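Ticket 3175: Hot water circulating pump short cycling, upper floor zone
Site: Masson building
Opened by: Griet Goossens
Assigned to: Florian Boyer
Priority: Normal
Status: Closed
Opened: December 2023

Griet Goossens wrote:
Hi team! The upper floor radiators get warm, then go lukewarm, then get warm again, all morning long. The pump in the mechanical room keeps clicking on and off while this happens. Lower floor is lovely and steady. The panel shows no alarm. Could somebody take a look when they're next over here?

Florian Boyer wrote:
Thanks Griet, great description, and the bit about the lower floor being fine helps a lot! It takes the boiler off my list before I've even left the shop. Could you tell me whether the clicking comes from the pump itself or from the gray relay box on the wall next to it? Put your hand on the box cover (cover on, please) and you should feel it if it's the relay.

Griet Goossens wrote:
It's the box! I can feel every click.

Florian Boyer wrote:
Perfect. On my way over after lunch.

Florian Boyer wrote:
First visit. Watched the zone 2 relay drop out 17 times in an hour with the thermostat calling for heat the whole time. I love a fault that shows up while you're standing there!

Checked so far:
Supply voltage at the relay box: steady
System pressure: normal, no change when the pump stops
Air in the upper loop: bled the high point, a tiny hiss and then water
Pump: spins freely, quiet, motor current matches the plate
Thermostat: calling at its own terminals without a break

So the thermostat is asking and the relay isn't hearing it. Swapped the relay with the one from the lower floor to see if the fault would move along with it. It stayed on the upper zone. That leaves the low voltage wire between the thermostat and the box, and I have to say I'm pretty excited about that wire.

Folasade Effiong wrote:
Nice work on the swap, Florian. Before you pull new cable, have a look at the splice above the hall ceiling. We tied the old Trukum thermostat wire into the new run up there when the zone was added in February, and I remember the old copper being brittle. Should be in a round junction box near the return duct.

Florian Boyer wrote:
Folasade, you are a legend. Found the box right by the duct. One conductor was broken inside its insulation and only touching when the duct wasn't shaking. Every time the air handler ramped up, the duct moved, the wire opened and the relay let go. Such a neat little chain of events!

Cut back to clean copper, made new connections and strapped the cable to the framing so it no longer rests on the duct. Put the relays back in their original sockets. Ran the air handler at full speed with the zone calling and the relay held in the whole time.

Wim Hermans wrote:
Can we close this? Also, Josiane Jacquet in accounts wants to know if the visit goes under the Cutia service plan or gets billed separately.

Florian Boyer wrote:
Service plan, please, no parts used apart from connectors and a strap. I'd like to leave the ticket open overnight and hear from Griet first.

Griet Goossens wrote:
Warm all morning up here and not a single click! People have taken their scarves off. Thank you both so much, and I learned what a zone relay is, too.

Florian Boyer wrote:
So happy to hear it! Closing. I've marked the junction box on the ceiling plan and put a note in the Masson folder to check the other old splices at the next service, and if anyone upstairs feels a radiator going lukewarm again, just reply on this ticket and it will reopen.

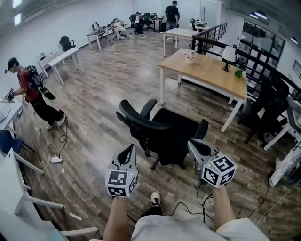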